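Drituva shared workshop - pre-run safety checklist, two-arm build
Revision 6, April
Applies to the Custo build only. The bench lathe and the laser cutter have their own sheets.

Fill this in before the arms are powered, every session, even if the last session ended an hour ago. Mark each item OK, FAIL or N/A. Anything marked FAIL gets a comment. If an item in section 2 or section 3 is marked FAIL the arms stay off until it has been fixed and checked again by a second member.

The comments below each item are carried over from earlier sheets. They are left in so that the next person doesn't have to find the same thing twice. Delete them when the part is replaced.

SECTION 1 - ROOM AND FLOOR

1.1 Floor clear of cables, offcuts, bags and drink bottles inside the marked area.
OK
Comment: The tape line on the window side has lifted again. Re-laid with the wider tape. The old tape leaves glue on the tiles, which comes off with white spirit.

1.2 Floor dry.
OK
Comment: Polished stone tile is slippery with very little water on it. The mop bucket is to be kept in the corridor during runs.

1.3 Folding tables fully opened, legs locked, no rocking.
OK after adjustment
Comment: One table rocked when pushed at the back corner. Rubber foot was missing. Replaced from the spares tin. Press down on all four corners in turn with a flat hand, hard enough to move it if it is going to move. Looking at it doesn't count as a check.

1.4 Tables placed to the floor marks, not to each other.
OK
Comment: If the tables are butted together the pair gets pushed out of line as one. Leave the narrow gap.

1.5 Walkway to the door at least 80 cm wide with the tables in position.
OK

1.6 Members using the other end of the workshop told that a run is about to start.
OK
Comment: Tell them in person. The message group is not read by everybody, and two people had headphones on last time.

SECTION 2 - POWER AND EMERGENCY STOP

2.1 Wired stop button tested with the arms powered and idle. Both arms lose drive.
OK
Comment: Both arms drop slightly when drive is lost. Keep hands and feet out from under them for this test. The drop on the left arm is larger than on the right. Within limits, but write it down each time so we can see whether it is growing.

2.2 Wireless stop button tested from the door.
FAIL, then OK
Comment: First press had no effect. Battery low. New battery fitted, pressed 10 times from the door, all good. Battery is now to be changed on the first session of each month whether it needs it or not.

2.3 Wired stop button within reach of the person supervising, not on the floor.
OK

2.4 Supply voltage to the arms within range on the panel meter.
OK

2.5 Brolex supply fan running, grille free of dust.
OK
Comment: Fan is noisier than it was. Not a fail. Somebody should order a spare before it becomes one.

2.6 Extension lead fully unwound from the reel.
FAIL, then OK
Comment: Found half wound under the bench, and warm. This has been on the sheet twice already. A lead left on the reel under load can overheat. If you put it away, put it away unplugged.

2.7 Battery pack, if fitted: no swelling, no damage to the wrap, charger disconnected.
N/A
Comment: Running from the mains supply until the new pack has been tested.

SECTION 3 - ARMS, WRISTS AND GRIPPERS

3.1 Joint covers in place, all screws present.
OK
Comment: One cover screw on the left forearm was finger-loose. Tightened by hand with the short driver. Don't use the electric driver on these, the inserts are plastic and will strip.

3.2 Each joint moved by hand through its travel with power off. No grinding, no tight spots.
OK
Comment: Slight notch in the left shoulder near the top of its travel, the same as before.

3.3 Gripper fingers straight, pads glued down at all edges.
FAIL, then OK
Comment: One pad on the left gripper was peeling at the tip. Cleaned and reglued, left to cure overnight, pulled by hand. Holds. The pads from Lumbantobing are a bit thicker than the ones we cut ourselves, so don't mix them on one gripper.

3.4 Grip force limit set to the value on the card taped inside the cabinet door.
OK
Comment: Somebody had raised it for the bottle test and not put it back. Please put it back.

3.5 Cables at the wrists: enough slack at full turn, nothing that can hook on a table edge.
OK with comment
Comment: Loops at the hand are the first thing to snag. Turn the wrist both ways by hand, slowly, and watch the connector as well as the cable. If the connector moves in its socket, fail it.

3.6 Speed limit set to low for the first pass of any new routine.
OK

3.7 Software limits loaded and confirmed on screen. Table height entered for today's tables.
OK
Comment: Table height was still set for the old workbench. Corrected. The arm would have stopped well above the surface in this case, but the other way round it would have gone into it.

SECTION 4 - OBJECTS AND TABLE TOPS

4.1 No glass, china or sharp knives on the tables.
OK
Comment: Use the steel bowl and the plastic cups. Forks are allowed if nobody is inside the tape.

4.2 Only the objects in the routine are on the tables. No phones, tools, mugs.
OK

4.3 Objects dry and free of grease.
OK
Comment: Wash and dry the bowl after anybody has eaten from it. A greasy rim slides in the pads.

4.4 Table tops wiped, no loose edging.
OK
Comment: Run a finger along the red trim at the front. If it lifts anywhere, tape it down before the run.
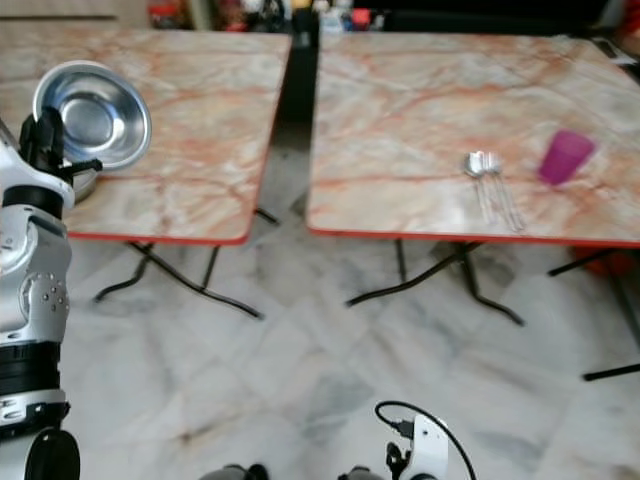
Photo: Drituva workshop, Custo build log

Left gripper holding the steel bowl by the left-hand table, cutlery and the magenta cup on the right-hand one. For item 4.5 the cup lying on its side or tilted is acceptable, as the routine has to cope with it.

4.5 Cutlery kept together in a bundle, handles towards the front edge.
OK
Comment: Keep it well in from the edge. Steel cutlery landing on tile makes enough noise to make people jump, and people who jump tend to step forward.

4.6 Bowl grip test. With the arm stopped and holding the bowl, pull gently on the far side of the rim. It must not turn in the pads.
OK
Comment: Done with the stop button pressed and drive off to the arm, gripper still holding. Don't do this one with the arm live.

SECTION 5 - DURING THE RUN

5.1 One person supervising, doing nothing else.
OK
Comment: Editing code on the laptop counts as something else.

5.2 Nobody inside the tape while the arms are live.
OK
Comment: If something falls, leave it. Press stop, wait for both arms to settle, then pick it up.

5.3 Run ended if an arm touches a table top harder than a light tap.
N/A
Comment: No contact this session.

5.4 Any drop, slip or unexpected stop written in the log with the time.
OK
Comment: Two unexpected stops, both from the software limit at the left shoulder. Limit may be set tighter than it needs to be. Leave it alone until the notch in 3.2 has been looked at.

SECTION 6 - SHUTTING DOWN

6.1 Objects taken out of the grippers before power off.
OK
Comment: Support the bowl from below before opening the gripper.

6.2 Arms parked, drive off, supply off at the wall.
OK

6.3 Motor housings checked by hand for heat.
OK
Comment: Left shoulder warmer than the rest after nearly 84 minutes of running. Could still be touched without discomfort. Measure it properly next time, the thermometer is in the drawer under the vice.

6.4 Tables folded and stacked against the wall, legs clipped.
OK
Comment: Mind your fingers where the legs cross.

OPEN ITEMS

Left shoulder: notch near top of travel, and warm after a long run. Strip and inspect before the next long session. Short runs at low speed are allowed until then.

Supply fan: order spare.

Extension lead: replace with a fixed lead along the wall so that the reel isn't needed at all. Needs a quote.

Spare rubber feet for the tables: the last one has been used.

Result: passed with comments. Cleared for low speed only.
Keep the completed sheet in the blue folder by the panel.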